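Visit to the Praltness drone open day

4 July 2022

The airfield at Praltness is at the end of a long single-track road, and the sign for the open day was on the wrong side of the junction if you came from Stolham. I drove past it, turned round at a farm gate and still got there before the gates opened. Parking was on the grass beside the old fire station. Entry was free, but you had to sign in and hand over your phone number in case of an evacuation.

The day was run by Ronico, who rent the larger hangar and build aircraft for survey work. They do mapping, crop counts and powerline inspection. The smaller hangar was given over to suppliers and a few university stands.

I started with the outdoor flying as rain was forecast for the afternoon. The first aircraft up was the Laxdal, a fixed-wing machine with four lift motors on booms, so it takes off straight up and then flies like a normal aeroplane. The change from hover to forward flight took a few seconds and it lost a little height while doing it. The pilot said over the loudspeaker that this was normal in a tailwind. It then flew a long rectangle over the far side of the field, and we watched the picture from its camera on a screen in the back of a van. The picture was clear enough to see the joints in the concrete on the runway.

The wingspan is 2 metres and the quoted flight time is 32 minutes with a full camera load. I asked what that falls to in winter and was told to expect less, but I did not get a number. For anyone doing hedges or field drains in October that is the number you want. 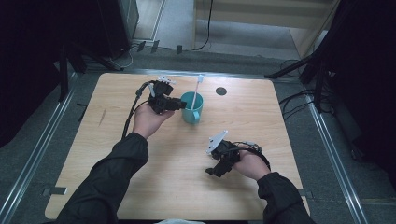

After the flying there was a tour of the workshop. Groups went round in turn and the wait was roughly two hours, so put your name down early if they run it again. The wings are foam cores covered in carbon cloth, cut on a hot-wire table and cured in an oven that came from a bakery supplier. Motors are bought in. The flight controller is bought in too, but the power board is their own design and they were happy to talk about it – more happy than they were to talk about price.

The battery area was the most useful stop for me. Every pack has a logbook entry, and packs are stored part charged in steel cabinets against the outside wall. Any pack that has had a hard landing goes to a separate shelf for a fortnight before it is tested. I have been less careful than this at home and will be changing how I store mine.

The talk on flying beyond line of sight was mostly about paperwork. The speaker went through the risk assessment for a coastal survey, including what happens if the radio link drops. The aircraft climbs, waits, tries again and then flies home. The slides were hard to read from the back and there was no handout.

Food was one van selling rolls and tea, with a long queue at midday. The toilets are in the main building, up a flight of stairs, though there is an accessible one by reception.

The rain came in mid-afternoon and the second flying display was cut to a single multirotor carrying a dummy load. I left after that. The road back to Stolham floods at the dip by the bridge, so go the long way round if it has been wet.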